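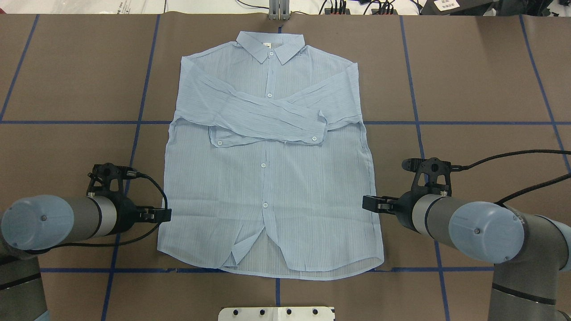 A pale blue pinstriped shirt with its sleeves folded in across the chest, on a table covered in brown paper.

Kasevden shirt-folding mornings are back for the summer

2024-07-03

Anyone with a drawer that no longer closes will be glad to hear that the folding mornings at Skornwood Hall in Kasevden have started up again, and they will run right through to the end of August. There are 23 places at each one, and the first filled up in 2 days, so it pays to put your name down early!

The idea is as simple as it was last year. You bring a few shirts from home (clean ones, please – ironed or not, it doesn't matter a bit) and spend a pleasant couple of hours learning to get them flat, square and ready for a shelf or a suitcase. Sleeves are where most people come unstuck, and thin summer fabrics are the worst of all, as they slide about and pick up new creases while you are still smoothing out the old ones. Beginners start by laying the shirt front side up and bringing both sleeves in over the chest, and only then go on to the sides and the hem.

Doors open at 9, and there is coffee and usually some cake. The Texier sewing shop on Fonberg Street is keeping the sign-up sheet by its register, and you can also call the hall at extension 801.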